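About Orkar

Orkar fits out and services furnished rooms for people on work and study stays in Didport. The company was registered in October with 2 rooms and now looks after 63, most of them let for a semester or longer. The office is on the ground floor of the Vávra building.

Each room is set up to the same written standard, called Irnedura. It covers bedding, desk, seating, storage, window coverings, and small items such as trays and packaged snacks. The current version took effect on May 22, 2023 and runs to 8 pages.

Snacks are kept together in one shallow tray with raised sides, so that the tray can be lifted off a bed or desk in a single move. Only sealed, single-portion items are supplied. Opened packets belong to the resident and are left where they are unless the resident asks for a full clear.
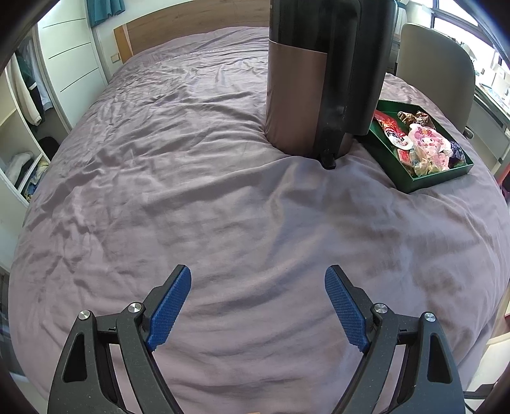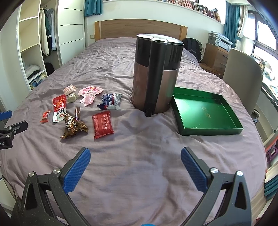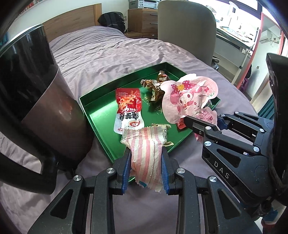
Green tray, assorted packets, bed with headboard.

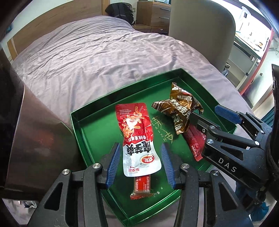

A standard room visit is scheduled at 60 minutes. Bedding is changed first, then surfaces are cleared and wiped from the headboard side toward the window. Residents' bags, papers and electronics stay in place – staff work past them and note on the visit sheet any surface that could not be reached.

Requests for changes to a room's setup are accepted in writing at the office or through the resident form. Replacement trays and bedding are held in stock. Chairs and desks are ordered on request – delivery times depend on the supplier.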